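Shamim Mengal keeps the buttons in the back room of Standach, the sewing and mending shop she has run for 20 years, and getting her to leave them long enough to sit down takes a bit of doing. "Let me just finish this row," she says, and then she finishes three, and then she puts the kettle on and tells me I look like someone who takes sugar.

She started with her grandmother's button tin, as I suppose a lot of people do. "We were allowed to play with it when we were sick," she says. "Only when we were sick! So I still think of it as a treat, and to this day if I have a cold I go and tip out a tin." The oldest one she can put a date to came off a wedding coat from 1888, and she wore it on a ribbon at her own wedding, under the collar where her mother-in-law wouldn't see.

Most of what customers bring in is plain shirt buttons, and she is fond of those too. "People apologize for them. They come in with a bag from an aunt's house and say it's nothing special, and I say, well, leave it with me and we'll see." She sorts by material first, then by size, and leaves color for last. Color is where beginners go wrong, in her opinion, and she and her friend Lilian Mutiso have been arguing about it, very happily, since they met at the Odera craft fair one wet February.

"Lilian goes by color and she always will," Shamim says. "Her drawers look like a paint store. Mine look like a hardware store. But I can find you a match in 2 minutes, and she has to go and stand by the window."

I ask what she would tell someone starting out with a tin of their own, and she thinks about it for so long that the tea gets cold. "Don't wash anything until you know what it's made of," she says at last. "And don't cut the threads off the old ones right away. Sometimes the thread is how you find out what it was sewn to."

The shop is open most afternoons, and the button room if you ask.
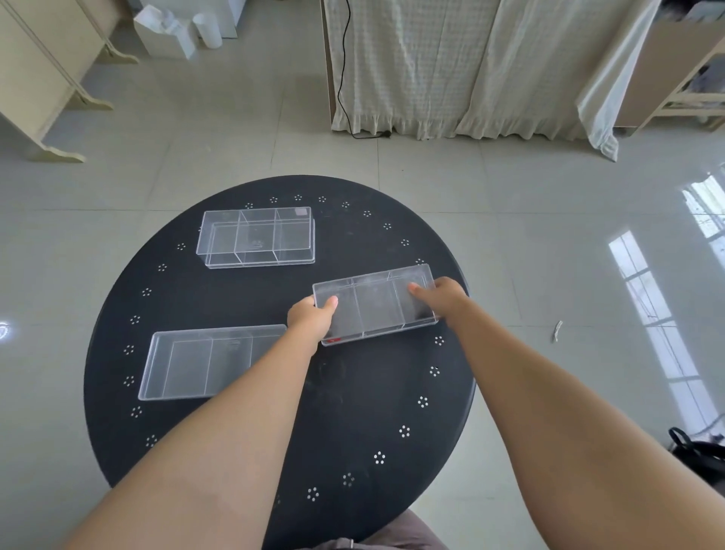 A clear tray with three compartments, handy for small things.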